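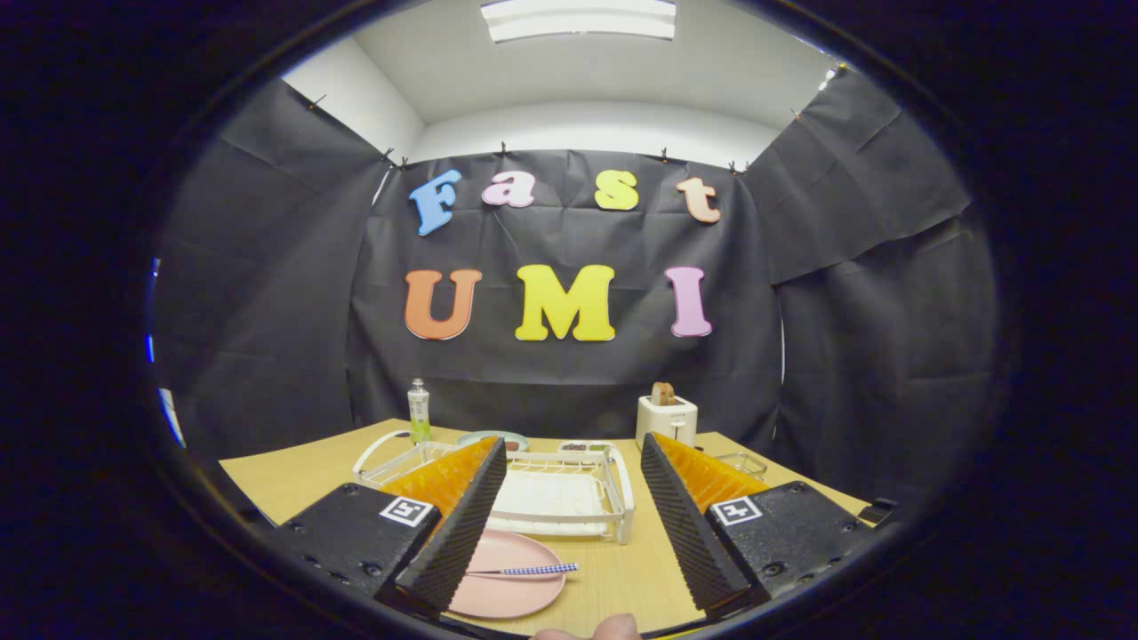
Segundo Adalberto Magalhães, seminário se resolve tirando o papel da mão do aluno, e o resto é conversa de formação continuada. Foi o que ele me respondeu no grupo da escola quando pedi ajuda, com um joinha no final. Tirei o papel. O resultado foi uma menina olhando para o teto durante quatro minutos e um menino que recitou a Revolta da Vacina de cor, vírgulas inclusive, até esquecer uma palavra e ter que voltar para o começo, como quem perde a conta no terço.

Explico melhor a situação. Dou História para o nono ano, 36 alunos na sala, duas aulas de cinquenta minutos por semana. No bimestre passado fiz seis grupos, cada um com um tema da Primeira República. Pedi cartaz ou slides, quinze minutos de fala e todo mundo participando. O que aconteceu:

– cada grupo tinha um aluno que fez tudo e cinco que seguraram o cartaz (segurar cartaz, pelo visto, exige cinco pessoas);
– os slides eram parágrafos inteiros colados de algum site, lidos de costas para a turma;
– quem assistia fazia lição de Matemática por baixo da carteira;
– gastei três semanas, e na prova metade da sala escreveu que Canudos foi uma fábrica.

A coordenação quer "protagonismo e oralidade" no plano do próximo bimestre, então desistir não é opção. Começo em março, com Era Vargas. Alguém tem um jeito de fazer seminário em que eles falem de verdade e a turma escute? E como dar nota individual sem virar delegada?

Érica Vasconcelos
Publicado em 21 de fevereiro de 2024
Categoria: Sala de aula / Fundamental II / História
3.034 visualizações

3 respostas

Lindalva Lopes

Érica, já passei por tudo isso, só que com o cangaço. Meu conselho é parar de chamar de seminário por um tempo. A palavra já vem com cartolina.

O que faço hoje no oitavo e no nono é o seguinte.

Troco tema por pergunta. "Era Vargas" é um convite para copiar. "Por que tanta gente que trabalhava em fábrica gostava de Vargas, se ele fechou o Congresso?" já dá mais trabalho para o copiador. Ele ainda copia, mas pelo menos precisa escolher o trecho.

Grupo de três. Com três ninguém consegue ficar atrás do cartaz. Na sua sala dá doze grupos, eu sei, e você acabou de fazer a conta das aulas e quer me xingar. Calma. Cada grupo fala cinco minutos, cronometrados, e tem mais três de perguntas. Passam quatro grupos numa aula de cinquenta e ainda sobra tempo para a troca de lugar, que no nono ano é uma migração. Três aulas e acabou.

Ficha no lugar do texto. Cada aluno pode levar meia folha de sulfite, dobrada, com no máximo dez palavras e quantos desenhos, datas e setas quiser. Adalberto que me perdoe, mas tirar o papel inteiro é crueldade, nem eu falo sem uma colinha. Recolho as fichas no fim. Antes disso, o grupo me entrega um texto escrito de até 600 palavras com as fontes, uma semana antes. Leio por cima, marco o que está errado e devolvo. Foi assim que evitei que uma turma inteira aprendesse que Getúlio se exilou no Uruguai com Lampião.

Ensaio. Separe uma aula só para isso, todos os grupos ao mesmo tempo, cada um apresentando para outro grupo. É barulhento. Feche a porta e avise a sala vizinha. Na primeira vez que eles contam a história em voz alta sai um desastre, e é melhor que o desastre saia ali.

Quanto à plateia, eu sorteio dois alunos depois de cada fala. Um resume em duas frases o que ouviu, outro faz uma pergunta. O sorteio é com palitos de sorvete num copo e o palito volta para o copo depois, senão o sorteado se aposenta. Na segunda rodada a lição de Matemática some das carteiras.

Nota: quatro pontos para o texto (do grupo), quatro para a fala (individual), dois para a escuta (individual). Na fala olho se ele explicou com palavras dele, se respondeu à pergunta do tema e se soube responder a uma pergunta minha sobre a parte do colega. Este último item faz milagre pelo trabalho em equipe, e uso o termo milagre com a devida cautela.

Tiago Moreira

faz quiz que eles gostam

(no celular mesmo, se a escola deixar)

Adaeze Danladi

Concordo com quase tudo da Lindalva, menos com o sorteio para fazer pergunta logo no primeiro dia. Tenho alunos que travam de verdade, de ficar brancos, e ser apanhado por um palito de sorvete não ajudou nenhum deles até hoje. Faço assim: antes das apresentações cada aluno escreve duas perguntas sobre o tema dos outros, num papel sem nome, e eu leio em voz alta. Depois de umas três rodadas eles começam a perguntar por conta própria, principalmente quando percebem que dá para encurralar o colega. A maldade é um recurso pedagógico subaproveitado.

Para quem trava na hora de falar na frente, ofereço duas saídas. Pode falar sentado, do lugar, com a turma em círculo. Ou pode gravar um áudio de dois minutos em casa e responder às perguntas ao vivo. Combino isso em particular e a nota vale o mesmo. Em geral, no segundo semestre, quem gravou já aceita falar do lugar.

Sobre os slides, minha regra é uma imagem por slide e nenhuma frase. Pode legenda com data e autor. No primeiro ano em que apliquei isso, um grupo escreveu o texto inteiro dentro da legenda, em letra tamanho seis. Agora a regra diz também quantas palavras a legenda pode ter. Regra de slide é como regra de condomínio, cada linha tem um culpado.

Uma coisa que faltou: o que a turma faz com o que ouviu. Dou uma folha com uma tabela simples, uma linha por grupo e três colunas (pergunta do grupo, resposta em uma frase, uma dúvida que ficou). Pode consultar a folha na prova. A partir daí eles passam a reclamar com o colega que fala baixo, e eu posso corrigir redação em paz lá no fundo. Mentira, fico anotando as notas, mas penso na redação.

E reserve uma aula depois de tudo para você mesma amarrar o conteúdo. Cinco minutos de Estado Novo por adolescente têm lacunas.

Érica Vasconcelos

Obrigada! Vou de grupo de três, ficha de dez palavras e a tabela da Adaeze. O palito fica para abril. Já comecei a escrever as perguntas e empaquei na sétima, então se alguém tiver uma boa sobre a propaganda no rádio que não se responda com "era para divulgar o governo", aceito.

Tiago, o celular é proibido aqui desde o ano passado, mas valeu.

Lindalva Lopes

Para o rádio: "Se você morasse longe da capital e só tivesse um rádio, o que saberia do governo em 1940, e o que não teria como saber?" Costuma render. Um aluno meu respondeu "o placar", e tive que dar meio ponto.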